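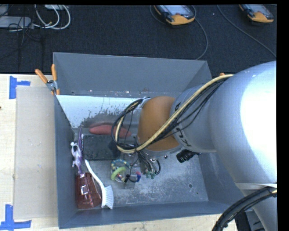

Why Do We Sort Things?

Look in a kitchen drawer. The forks are probably in one place and the spoons in another. Sorting means putting things into groups because they are alike in some way. People do it every day, often without thinking about it.

What is a group?

A group is a set of things that share something. It might be color, size, shape, or what the things are used for. A red button and a red crayon can go in the same group if you are sorting by color. If you are sorting by use, they go in different groups, because one fastens a coat and the other draws.

The rule you choose is called a sorting rule. There is often more than one good rule for the same pile of things. Two people can sort the same buttons in two ways and both be right, as long as each one sticks to the rule.

How does sorting save time?

Think of a library with 1,735 books and no order at all. To find one book about frogs, you might have to look at nearly every book in the room. Now put all the animal books together. If there are 580 of them, you only need to look at those. Put the frog books together inside the animal group, and you may need to look at a single shelf.

A small group inside a bigger group is called a subgroup. Frogs are a subgroup of animals. Tree frogs are a subgroup of frogs.

Who sorts things at work?

Mail workers sort letters by where they are going. Grocery workers keep frozen food away from canned food. Scientists sort living things too – a spider and a beetle may look alike, but the spider has eight legs and the beetle has six, so they belong to different groups.

Recycling has to be sorted as well. Glass, paper, and metal are made into new things in different ways. A glass bottle can be melted, but paper has to be mixed with water and turned into mush first.

What about things that don't fit?

Some things fit in two groups. A tomato is a fruit to a plant scientist because it grows from a flower and holds seeds. Most cooks treat it as a vegetable. When something fits in two places, you have to go back to your rule and decide.

Try it yourself

1. Collect 20 small things, such as buttons, coins, and bottle caps.
2. Choose a sorting rule and write it down.
3. Put everything into groups.
4. Mix it all up again and use a new rule.
5. Ask a friend to look at your groups and guess the rule.

Words to know

Rule: what you use to decide where each thing goes.
Subgroup: a smaller group inside a bigger one.

Written by Wanda Okafor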